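By Renata Sikora
Wednesday, evening

I went to Leclerc for bread and came home with 300 g of coffee and no bread. Then I wrote to Zulmira about her wooden blocks and the pink boxes, because we still don't agree which box they should live in.
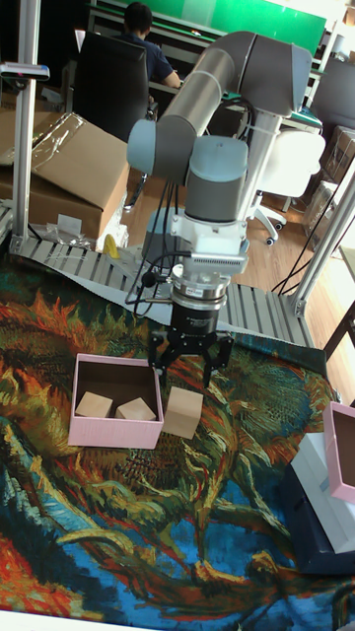

Two blocks in the pink box, one beside it.

I like the cloth more every time – so much orange and deep blue.

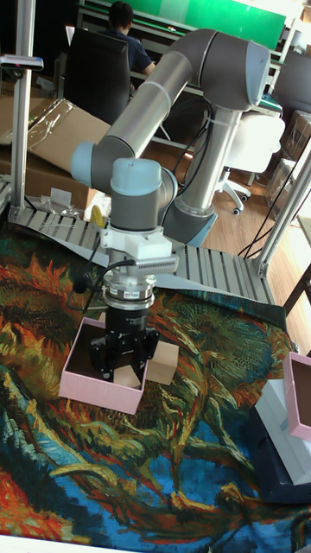
Photo: Lucyna Bednarek

Lucyna prefers the blocks outside, on the painted cloth. She says the colors make them look warmer.
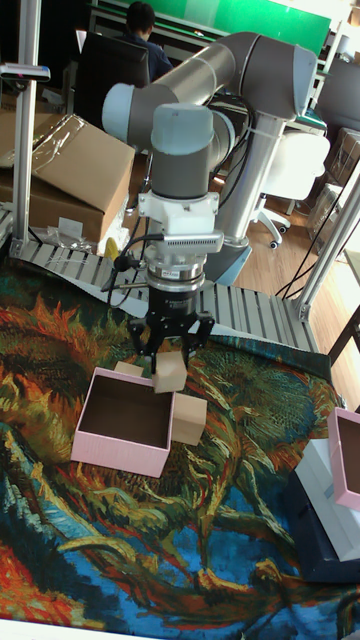
Blocks on the cloth, pink box to the left.

Maybe I will ask Benvinda for the name of the shop, I want such a cloth for my kitchen table. Mine has 2 old stains that don't wash out. 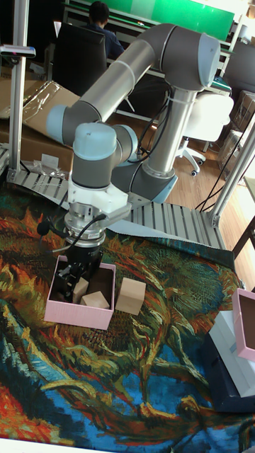

The larger block, just outside the box.

Tomorrow I must buy the bread.

3 comments · 51 shares
This site uses cookies. Accept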